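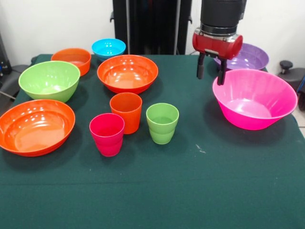 Bowls and cups on the green cloth, November, before sorting.

Right, the tableware. I finally got the plastic stuff out of the Ukness box and onto the table this afternoon, mostly to see what we've got before Vlasta orders any more. It's a cheerful lot! Orange, purple, a limey green, that very loud pink one (which I keep wanting to put crisps in).

Things I noticed while setting out. The wide orange bowls are a pain under the ceiling lights, they're so shiny inside that you get bright spots all over them. The dark cloth helps a bit with everything else – the old white one made the whole table glare by 2 o'clock. I'd like to keep the green one on for good, unless Miroslava needs it back for the Vernex display.

The cups are nicer than I expected. They've got a ridge round the lower part and they taper, so I want to try stacking them and see if they jam. Same with the bowls, though the shapes don't really match and I suspect the big pink one will have to go at the bottom with the rest piled inside it.

Storage: the shelf by the door is 45 cm deep, so that should do for the lot if the nesting works. Box 372 is free if it doesn't. Please don't put them back in with the Tarawneh cutlery, it took me ages to pick the forks out last time.

Still to do – ask Vlasta about a second small blue bowl, find the lid of box 372, wash everything in the sink with the washing-up liquid under the counter (not the dishwasher, I don't trust it with plastic).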